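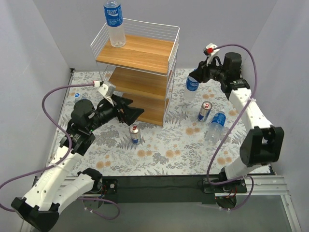

Flutton clinic adds evening hours for people with tinnitus

The hearing clinic in Flutton will open an evening session for people with tinnitus starting in June. Appointments will run until 8 p.m. and patients will not need a referral from a family doctor.

Tinnitus is a sound, often a ringing, buzzing or hissing, that a person hears with no outside source. It is often linked to hearing loss or long exposure to loud noise, but earwax, ear infections and some medicines can also play a part. For most people there is no cure, and treatment is aimed at making the sound less of a bother.

Junaid Virk, the audiologist who will run the session, said the clinic had 249 people on its waiting list at the end of winter. Many of them work during the day and had turned down the times they were offered.

"People wait months and then we offer them 11 in the morning," Virk said. "If you work a shift in Wiltow, you can't get here for that."

A first visit will include a hearing test and a talk about sleep, stress and noise at work. Patients who have hearing loss may be fitted with hearing aids, which can make the ringing less noticeable. Others may be offered sound therapy or counseling. A group class with 10 places will meet at the same clinic - it covers ways to relax and what to do when the noise is worse at night.

Dilek Akgül, who manages the clinic, said the evening session is funded for one year. The clinic plans to see 1,000 patients in that time, counting follow-up visits. A second site on Szekeres Street has been discussed, but no lease has been signed.

Anyone whose tinnitus comes with sudden hearing loss, or beats in time with the pulse, should see a doctor soon and not wait for a place at the clinic.

Booking opens at the front desk and by phone. Parking behind the building is free after 5 p.m.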